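How do I keep a leaning canvas from sliding in a desk cubby?

Posted by Eleri Dafis

I have a desk with a cubby built in at the back, and for reasons that seemed good to me in the store I now keep a painting in it. I don't own the walls I live between, so the painting doesn't hang. It leans. It leans well for a few days and then it begins its journey toward the front of the desk.

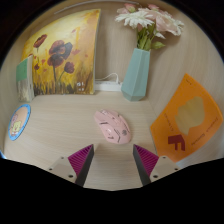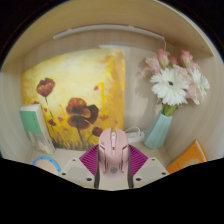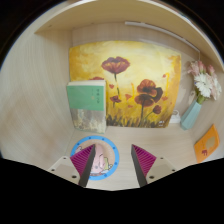 The canvas slides at the bottom edge, a little at a time, until one evening I set my tea down too hard and the whole thing drops flat on its back with a slap. I've tried wedging a folded napkin under it, which worked until I wanted the napkin. I've tried leaning it steeper, and then it tips forward instead. The book I stand beside it has been no help as a bookend and may be working for the other side. I would also like to stop worrying about the flowers, because the vase and a power strip live in the same small space and I'm told those two shouldn't be neighbors. The poppies stay, before anyone suggests a smaller picture. My aunt gave me the canvas and she visits.

So what I'm after:

How do you hold a canvas in place on a smooth wood surface without nails, screws, or anything that will take the finish off when I move out? I have 30 dollars and would prefer to keep most of it.

And is there a sensible order for things in a cubby like this? I use the desk every day for work, so I need room for a mouse and a mug, and I'd like to be able to find the mug.

Eifion Llewellyn

Museum putty. Next.

Mafalda Barros

Eifion is half right, as usual. Putty is great for the vase and poor for the canvas. A stretched canvas sits on the bottom bar of its frame, and on a lot of them that bar is rough wood with staples in it, so the putty grabs the fuzz and lets go of the bar. You end up with little gray balls on the desk and a canvas on its back.

What you want is friction under the bottom edge. Get a roll of the rubbery mesh liner people put in kitchen drawers. Cut a strip as long as the canvas is wide and maybe an inch deep, lay it on the desk, and set the canvas down on it. Don't glue it to anything. I have a canvas on my bookcase that has been standing on a scrap of drawer liner since last November, and it has lived through two cats and a downstairs neighbor who took up the drums.

A few things I learned the slow way:

Wipe the wood first. Dust turns any grip liner into a sled. Slightly damp cloth, then a dry one, and let it sit a minute.

Watch the angle. The bottom edge should stand out from the wall by a couple of inches for a medium canvas. If it tips forward you've gone too steep, and if it creeps you've gone too shallow. You've apparently done both, so the right answer is in between and you've already passed it twice.

Put two felt dots on the back of the frame at the top corners, where it touches the wall. They stop the top from skating sideways, and they keep the canvas from rubbing. Mine came in a pack of 12 from a brand called Flistau, but any felt dots will do. Check that you're sticking them to your own frame and not to the landlord's wood.

Check dots and liner on something hidden before you trust them if the desk is varnished. Some of the cheap rubber ones leave a shadow after a long summer. I have a shelf with a perfect waffle print on it, and I've decided it's a feature.

As for the order of things: tallest at the back, wettest by itself. Your aunt's poppies are the biggest thing in there, so let them have the back wall and put the book in front of the plain yellow part, where it won't cover a flower. In the last of your three the book stands facing out in front of the left side, with a red blossom peeking out behind it. Slide it further left if you can, and it'll look like you meant it.

The vase and the power strip have to be separated. I know it looks nice where it is. Flowers need water changes, water changes are done by people who are late for something, and a power strip lying flat at the base of the wall is exactly where a spill ends up. Move one of them out. The strip is the easier one if the cord reaches: hang it under the desk or down the side with hook-and-loop ties around a leg. If it can't be moved, the vase goes to a different piece of furniture. Raising the strip on a little block is better than nothing, and not by much.

For the mouse and mug, I keep a cork mat on the mug side and never let the mug cross the middle. My mug has views on this.

Ynyr Bellis

I went through all this with a desk from Toltley and ended up with a plate stand. You know, the folding kind that holds a platter up on a sideboard. Mine was 6 dollars, secondhand, and it took the canvas fine once I opened it wider than it wanted to go.

The downside is that it eats depth. You lose up to 5 inches off the back of the desk, and if your keyboard already sits close you'll be typing with your elbows behind you. It also squeaks. On the plus side you can lift out painting and stand together when you dust, supposing you dust.

I disagree with Mafalda about the book. A heavy book laid flat against the foot of the canvas stops it moving, liner or no liner. A book standing up is only decoration. I used an old atlas. It does mean you can't read the atlas, but I had not been reading it.

Don't use double-sided tape. I'm not going to talk about how I know.

Eleri Dafis

Drawer liner it is. I found half a roll in the kitchen, under the forks, where it had apparently been doing the same job the whole time. The power strip is going down the side of the desk as soon as I buy ties. Ynyr, I'm sorry about the tape.

Contact us | Terms of use | © 2020 Beddoe Home Help | Back to top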